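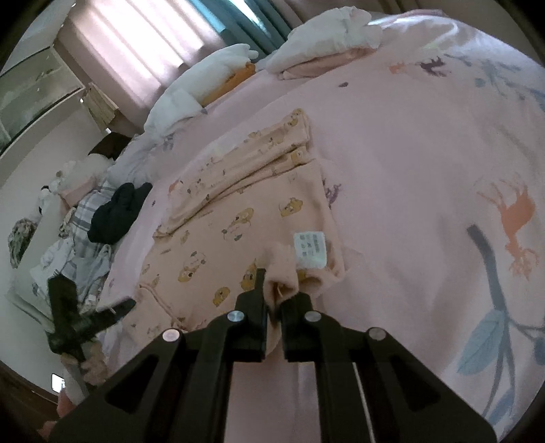 Small clothes, long lives: Edvin Wikström on the Prombridge clothes library

Edvin Wikström is already talking when he opens the door. He wants to show me a pair of dungarees, and he wants to show me before I have taken my coat off. "Look at that knee," he says, holding them up to the window. "Four children have crawled about in these, and look at that knee!"

The dungarees belong to the Prombridge clothes library, which lends out children's clothes from newborn up to school age. Families join for a small yearly sum, borrow a bundle, and bring it back when the sleeves get short. Then they borrow the next size up. Edvin started it in his front room with two boxes of his daughter's old things, and there are now 155 families on the list. I loved it from the minute I walked in.

He used to cut patterns for Leblanc, a workwear firm, and spent 17 years there thinking about pockets and crotch seams. Baby clothes came as a shock. "With overalls you think, this man will wear it until it falls off him. And then I had a baby, and she wore a cardigan for 2 weeks. Two weeks! My mother had knitted it all winter. I folded it up and I thought, well, what now?"

What came next was a lot of washing. Edvin is very good on washing, and I could have listened to him on milk stains all afternoon. He soaks them in cold water with a bit of plain soap before they go anywhere near the machine, and he dries whites outside whenever the weather lets him, even in the thin sun we get in April. Poppers are done up before washing so they don't catch. He has given up on fabric softener completely ("it makes the towels stupid").

Mending takes up his evenings. Knees and cuffs go first, then necklines, which stretch when a child is pulled out of a top in a hurry. Hems he rates as the easiest job going, and he teaches it to anyone who asks, at the kitchen table, with a cup of tea. "You turn it, you press it with your thumb, you sew. People say they can't sew and half an hour later they've done a whole nightie and they want another one."

I asked which clothes last. He went straight to the rail. Thick cotton jersey does well, he told me, and so does anything with a wide seam allowance that can be let out. Prints are what the children care about, though, and he has watched a three-year-old refuse a perfectly good coat in favour of a thin old top covered in ducks. "She was right. It was a fantastic top."

Not everything comes back, and he doesn't mind as much as I expected. A family who moved to Grumov kept a snowsuit for two winters and then posted it home with a jar of plum jam inside the hood. Other things get loved too hard to give up. He just crosses them off.

The next plan is shoes, which he admits are tricky, and a rail of fancy dress for school plays. He would also like a second machine, so that two people could mend at once. Meanwhile he has a bag of tights to sort into pairs, and before I leave he has handed me half of them.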